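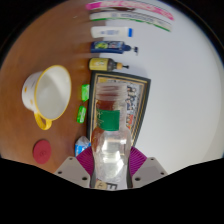 Search this site
Type and press Enter

What I stopped packing

November 2019

I used to pack for a week away as if Lulwood had no stores. It has two, and one of them is a pharmacy. Last month I went there by train with a single bag, and I've been meaning to write down how it went before I forget and go back to the old way.

The bag is a Skostier day pack. I bought it used and it has a broken zipper pull that I replaced with a loop of cord. It holds less than I would like. Everything for seven days had to go in it, because the change at Distlow gives you four minutes to get from one platform to the other and there are stairs.

Clothes were easier than I expected. I took four shirts and washed them in the sink at the guesthouse. The thick cotton one took two nights to dry and I won't bring it again. The thin ones were ready by morning if I hung them near the window and left it open. I wore my heavy shoes on the train and had no second pair, and the only time I missed one was after walking through the wet field behind the church.

Toiletries were the hard part. For years I carried full tubes of everything, plus spares, and most of it came home unopened. This time I laid it all out the night before and put half of it back in the cabinet. I took toothpaste, a brush, soap in a tin and a small amount of hand cream. I did buy lip balm on the second day. It cost less than a coffee.

I left the big guidebook at home and took one folded map. The map was out of date. It shows the footpath going straight through to Usuga, but there is a fence now and you have to go back along the road for a while. I walked nearly 100 yards along the fence looking for a gate and then gave up.

I also left the laptop, and I missed it for one evening. After that I read the paperbacks on the shelf in the hall. Most were thrillers with the covers coming off.

Things I packed and didn't use: the umbrella, the second sweater, a travel alarm clock, a deck of cards. Things I didn't pack and wanted: a plastic bag for wet socks, a pen that worked, and a longer charging cord. The only outlet was behind the bed.

I'm going back in February, when it will be colder, so the second sweater will have to stay on the list. The alarm clock is already back in the drawer.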